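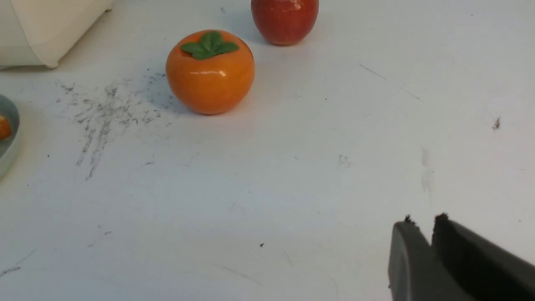 A persimmon, toy variety. Keeps well.

Wodidero: a word list of what people call things in kitchens

README, third attempt

Wodidero is a list of household words collected from people who share kitchens and disagree about what is in them. It began when Peiyu Fan asked for "the cloth" and was handed three different objects in one evening. It now holds 87 entries, of which 38 are disputed and 12 are the subject of lasting ill feeling.

What you get

words.csv - one row per entry, with the headword, the rival words and a plain definition
quarrels.csv - who objected, and how strongly, on a scale from "hm" to "absolutely not"
notes.txt - everything that wouldn't fit in a column, including Guangming Long's long paragraph on lids

The files are UTF-8 with commas between fields. Several definitions also contain commas. Those are quoted properly now, after an unhappy afternoon in May.

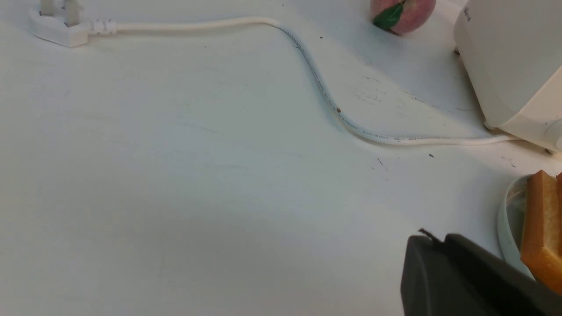 Entry: plug. Rival words: "the plug bit", "the end". Not to be confused with the sink sort, which has its own row.

How the words were collected

Liudmyla Hutsuliak went round with a notebook and asked people to name things without looking at each other. Answers given while laughing were kept. Answers given after looking something up on a phone were struck out, however good they were. Each person could add one word of their own at the end, and this is how "bruvel" got in (the drawer where batteries go to be forgotten). We have never heard it anywhere else and are quite fond of it.

Spelling follows whoever said it first. Meifang Fang has asked for this to be reconsidered in more than 30 separate messages. It has been reconsidered.
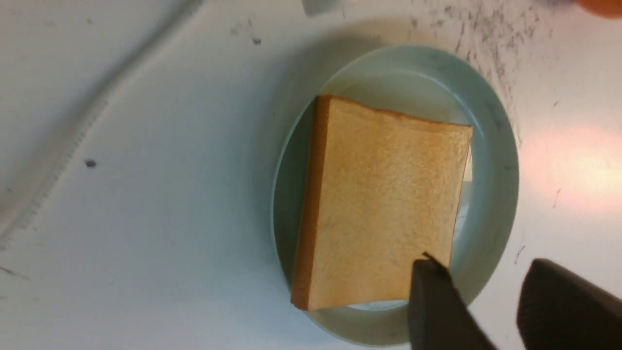
Entry: toast. Disputed on grounds of colour.

Known problems

"Tea" appears as a drink, a meal and a time of day, and the sort order treats all three as the same row if you ignore the sense column. Please don't ignore the sense column.

The bread entries are a mess. We have bap, barm, roll, bun and cob, all defined as "a bread roll" by people who would not be seen eating the other four.

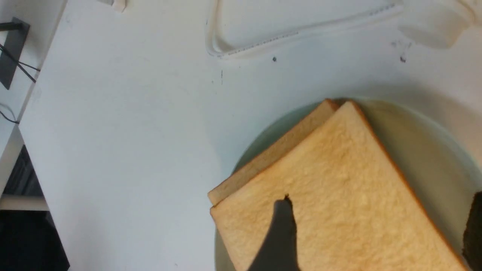 Yuzhen Lu has offered to split them by region, but half our contributors have moved house at least once and picked up new words out of spite. For now the region column holds wherever the person says they are from, which in one case is "near Cai's".

Using it

Take it, print it, settle arguments with it at your own risk. Please keep the name Wodidero attached if you pass it on. The older version, Brudico, is still floating about and has "spatula" wrong.

Corrections go to Meifang, who will be delighted. New words go to Liudmyla, with the sense column filled in.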